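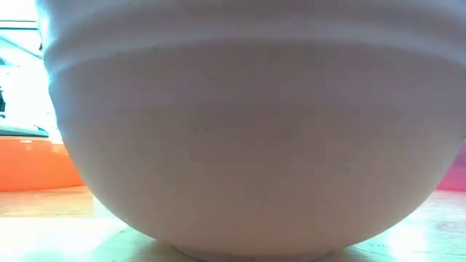
Haris Hodžić said he took the powder every night for four weeks, slept as badly as he had before, and would like somebody at the company to explain where its numbers come from.

He is one of 2,561 people in and near Astham who signed up for Jolleo, a sleep powder sold by Florkeo with the promise of "deeper rest from the first month." A starter pack costs about $100. It is taken with milk or yogurt an hour before bed, and the company says its own trial shows it works.

The trial is where the trouble starts. Florkeo put a two-page summary on its website in June, and it leaves out most of what a doctor would want to know. It says 132 adults took part and that "a clear majority" felt they were sleeping better by the end. It does not say how many dropped out, how sleep was measured, or whether anyone was given a dummy powder to compare against.

Edin Milošević, a physician at the Chauvin sleep clinic, read the summary at our request and was not impressed. "People who sign up for a sleep trial are usually having a bad stretch," he said. "Bad stretches often get better by themselves. If you don't have a comparison group, you can't tell that apart from the product."
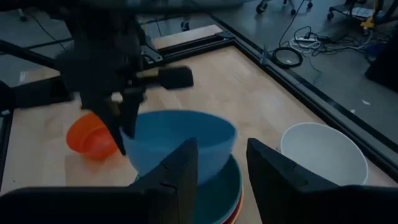

He also pointed to the instructions that come in the pack, which tell users to stop drinking coffee after lunch, turn off screens at 9 p.m. and go to bed at the same time each night. That is standard advice for poor sleepers, and it costs nothing. Any of those changes could help a person sleep better, with or without a scoop of powder.

Florkeo spokesman Tihomir Ionescu said the summary was written "for customers, not scientists" and that a full report would follow. Asked when, he said the company was "working toward a date." Asked whether the trial had a comparison group, he said he would check. He had not called back by the time this was written.

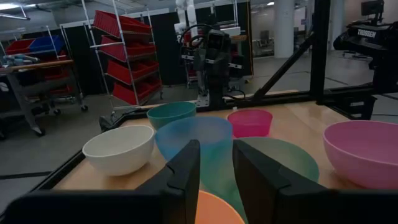 Bowls on a light wooden tabletop.

The refund offer deserves a closer look too. The front of the pack says "love it or your money back." The terms on the website say the claim must come with a sleep diary filled in every night, plus the unused part of the powder - a strange thing to ask of customers who were told to finish it.

Zlatko Vlachou tried to claim and was turned down over two missing diary entries. "I was asleep," he said. "I thought that was the idea."

Other buyers are happy. Kastriot Yordanov said he now sleeps through until 6 a.m. and has ordered a second pack. He also gave up his evening coffee in the same week, and said he couldn't be sure which had done it. 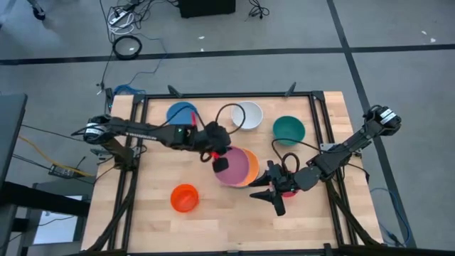 Colored bowls and two black robot arms at a wooden table.

Milošević said anyone who has slept poorly for more than a few weeks should see a doctor before buying anything, and should mention any other medicines they take. Florkeo said Jolleo would stay on sale while the full report is prepared.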